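Tips Kitchen Laundry Workshop Garden Contact
Start > Tips > Workshop > Painting shelves and boards

Painting shelves white so they stay white
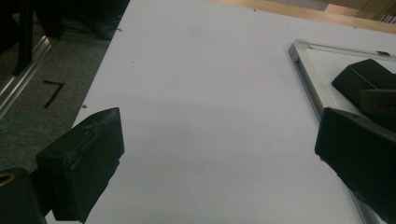

Last January I painted all the shelves of our pantry, and I made nearly every mistake which is possible with white paint. I write my notes now while I still remember them.

First, the cleaning. Shelves from a kitchen have always some grease on them, also when they look clean. I wash them with warm water and a spoon of washing soda, then again with clear water, and I leave them standing on their side until the next day. If you paint over grease, the paint comes off in small plates when you put down a heavy jar.

Sanding is boring but it must be done. I use 120 paper for old paint and a finer one between the coats. Wipe the dust with a damp cloth, not with a dry brush, which only moves it to another place. My first shelf was full of little grains and I had to sand it again from the beginning.

Old pine needs a primer that blocks stains. The knots come through as yellow circles after some months, and a third coat of normal paint does not help. I bought mine from Zustwood, the small tin of 516 ml, and it was enough for 6 shelves with a little rest. The top coat is a Prateck matte in plain white. Matte hides the uneven places better than gloss, but it takes finger marks more easily – for shelves at the height of children I would choose satin.

Use a small foam roller and put little paint on it. Roll in one direction, then cross it, then finish lightly in the first direction without pressing. Do the edges before the flat part. If you see a drop hanging under the edge, take it away at once with the brush.

Between coats I wrap the roller tightly in a plastic bag and it stays soft until the evening. For longer than this I wash it.

The hardest thing is waiting. The tin says that you can touch the paint after a few hours, and this is true, but touching is not the same as loading. I put my jars back after two days and they left rings. Now I wait one full week, and in a cold room even longer. When the shelves must lie on top of each other, put baking paper between them and never newspaper, as the print goes into the paint.

For cleaning later, a soft cloth with a drop of washing-up liquid is sufficient. Scouring powder makes shiny patches on matte paint. Turmeric and beetroot should be wiped immediately – after one night it is too late and you will need to paint again.

Keep what is left of the paint in a jam jar filled to the top, and write the name and the room on the lid.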